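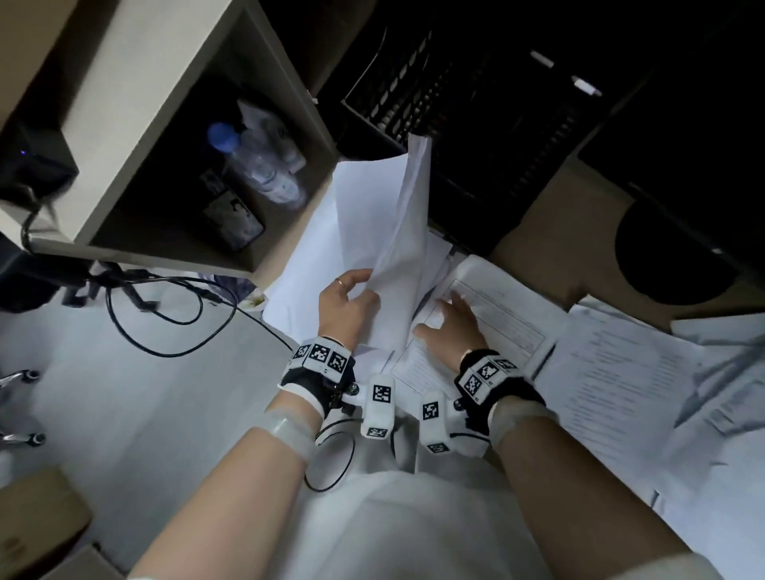 Bolsa Tolteo para dos bolas, con ruedas

Llevo esta bolsa en la tienda desde hace tres temporadas y la uso yo mismo, así que os la cuento como se la cuento a quien entra por la puerta. Caben 2 bolas, un par de zapatos hasta la talla 47 y todo lo que vamos acumulando los que jugamos en liga: la muñequera, la toalla, la cinta para el pulgar, el bote de limpiador y ese calcetín que nunca sabes de dónde ha salido.

La compré por primera vez para un viaje con el equipo de Gresholm. Éramos cinco en una furgoneta que no estaba pensada para cinco jugadores de bolos, y os podéis imaginar cómo iba el maletero. Hasta entonces yo tiraba de una bolsa de mano de las de toda la vida, con una bola de quince libras dentro, y llegaba a la pista con el hombro hecho polvo antes de lanzar la primera. ¡Y luego me quejaba de que no soltaba bien!

Lo que más me gusta son las ruedas. Son grandes, de goma blanda, y suben un bordillo sin que tengas que levantar la bolsa a pulso. En el aparcamiento de Ramalho, que es pura grava, las ruedas duras de mi bolsa anterior se clavaban y acababa cargándola. Con esta voy tirando con una mano y llevo el café en la otra. Hacen algo de ruido sobre baldosa, eso sí, y si llegas tarde a la liga se entera toda la bolera.

El asa es telescópica, con tres posiciones, y bloquea bien. Yo mido metro ochenta y ocho y la uso en la más alta. Vitória Veloso, que juega en el equipo de los domingos por la mañana y es bastante más baja que yo, la lleva en la segunda y va cómoda. La primera posición la encuentro demasiado corta para cualquiera que no sea un crío, pero bueno, para los juveniles viene bien.

Por dentro, cada bola va en su cuna de espuma con una correa que se cierra por encima. Cerradla, por favor. He visto bolas nuevas con la superficie marcada por viajar con la correa suelta, y luego toca lijar y pulir. El compartimento de los zapatos va abajo y tiene rejilla de ventilación. El bolsillo delantero es para accesorios, y en el lateral hay uno plano donde yo meto la hoja de promedios y los patrones de aceite cuando vamos a un torneo.

Pegas, que también las tiene. Vacía ya pesa lo suyo. La cremallera del bolsillo de arriba va dura las primeras semanas (un poco de cera de vela y listo). Y si solo tienes una bola y juegas de vez en cuando con los amigos, te sobra la mitad de la bolsa y te recomendaría la individual, que cuesta menos y ocupa poquísimo en casa.

También me preguntan mucho por la Totex. La he probado y es buena bolsa, más ligera, pero el asa baila un poco cuando va cargada y las ruedas son más pequeñas. Para quien va siempre a la misma bolera y aparca en la puerta, estupenda. Para viajar me quedo con la Tolteo sin pensarlo mucho.

Ficha

Capacidad: 2 bolas y un par de zapatos
Tejido: poliéster de 600 deniers, base reforzada
Asa: telescópica, tres posiciones
Ruedas: goma, se cambian con una llave Allen
Colores: negro, azul marino, granate
Precio: 134 euros, IVA incluido

Lo que me soléis preguntar

¿Se puede facturar en avión? Sí, pero mirad el límite de peso de vuestra compañía antes de meter las bolas, y quitad los accesorios sueltos. Afonso Carrilho voló con la suya en diciembre y tuvo que sacar una bola en el mostrador y llevársela en la mochila.

¿Hay recambios de ruedas? Los tengo casi siempre, y si no, me llegan en unos días. Se venden por parejas.

¿Se lava? Con un paño húmedo y jabón neutro. A la lavadora no, que la base lleva una plancha rígida. Si ha entrado aceite de pista en las cunas, sacad la espuma y limpiadla aparte.

¿Se puede bordar el nombre? En el bolsillo delantero, sí. Nos lo hace Glória Correia, tarda una semana larga y el bordado se paga aparte. Para equipos completos hacemos precio, escribidme y lo hablamos.

Pedidos

Podéis pasar por la tienda o pedirla desde esta misma página. El granate se agota siempre el primero, así que si lo veis disponible y os gusta, no lo dejéis para final de temporada. Los cambios de color los acepto sin problema mientras la bolsa no haya pisado una bolera. Si venís en persona traed vuestras bolas y las probamos dentro, que tengo una abierta en el mostrador justo para eso.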